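Bin picking: parallel jaw or suction for mixed items?
Forum › Grippers and end effectors › Comparisons

kestrel_bench
Posted in May, 9:14 am

I'm choosing a gripper for a mixed bin and would like to hear from people who have run both sorts. Six-axis arm, camera on the wrist, bin on a table. The items change from day to day: bottles, small boxes, gloves, brushes, that kind of thing. Nothing heavy.

I have a Handex two-finger parallel gripper on loan and a Nolberg single-cup suction tool that we own. The Handex would cost us 399 to keep. The suction tool is paid for, so I need a good reason to spend the money.

What would you pick, and what would you test first?

mudlark77

Suction, if the items have flat faces. Boxes are easy. Bottles are all right if you can get at the label side. Gloves are hopeless with a single cup because the air goes straight through the fabric.

If half your list is cloth, keep the Handex.

tin_ferret

I'd disagree about gloves. We pick cotton and leather gloves with a high-flow cup all the time. It needs a blower and not a venturi, and a soft wide cup. It leaks the whole time but it holds well enough to get over the side of the bin.

mudlark77

A blower is a different purchase though. The poster has a Nolberg single cup, and that runs off shop air. I've had one. It wouldn't lift a tea towel.

kestrel_bench

Yes, it's the shop air version. No blower here and no room for one under the table.

ohmslaw_ann

Before buying anything, check your finger clearance at the walls. People test in the middle of the bin and then find that the last item in the corner can't be reached. With flared walls the wrist gets close to the side before the fingers reach the floor. Your camera may stick out further than the gripper does, so measure to the camera.

Which controller are you on? If it's the Vostaris, set the bin walls up as planes in the safety settings first. It stops the arm cleanly before contact. The default stop distance is too short for a loaded wrist in my view.

kestrel_bench

It is a Vostaris. I had the walls in as one box, which meant I couldn't get into the corners at all. I'll redo them as planes.

drybridge

Planes are fine but they take longer to redo every time the bin moves. Clamp the bin and tape the table so you can put it back in the same place. I lost a whole afternoon to a bin that had crept 9 mm.

tin_ferret

9 mm shouldn't matter if you are using the camera. That's what the camera is for.

drybridge

It matters for the walls. The camera finds the items, it doesn't update the planes. At least it doesn't on mine.

ohmslaw_ann

Same here. The planes stay where you put them until you edit them.

kestrel_bench

I've been through the first round now. Same start position for each item, same approach speed, 2 tries at each item with each tool. I know that's not many – I wanted a rough idea before spending more time on it.

Small box: suction got it both times. Handex got it once, and pushed it into the wall the other time.

Bottle: Handex both times, round the body. Suction once. It slipped off the curve on the other go.

Glove: Handex both times, suction neither.

Brush: Handex once. Suction neither, the handle is too thin for the cup.

The glove was the easiest thing in the bin for the fingers. I close on the palm from above and whatever bunches up is enough to hold. The brush is harder as it lies so low.

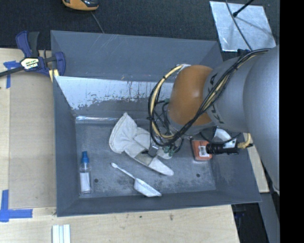
mudlark77

Re: first round results

Much as I'd expect. Keep the Handex and put the money down. For the box, slow the last bit of the approach and open the fingers wider. Ours used to shove boxes along for the same reason.

tin_ferret

Re: first round results

I still think two tries each tells you very little. Do twenty and move the items between tries. A glove lying across the bin is one thing, a glove folded up against the wall is another. I'd also check the shine on that seam at the back, it could upset a depth camera.

ohmslaw_ann

Re: first round results

Agree on the shine. A bit of matt tape along the seam would settle it one way or the other.

For the brush, have a look at the Shetty fingertips. They have a thin lip that gets under low items. I don't know if they fit the Handex without an adaptor, so ask before you order.

drybridge

Re: first round results

I've had the Shetty tips on for almost a year. Good on handles and pens, poor on bottles as the lip digs in. If bottles are a big part of the work I'd leave the standard fingers on and accept some misses on the brush.

kestrel_bench

Thanks all. Bottles are the biggest part, so the standard fingers stay for now. I'll run the longer test with items moved about, tape the seam halfway through and post the numbers for both halves. The loan runs to the end of the month.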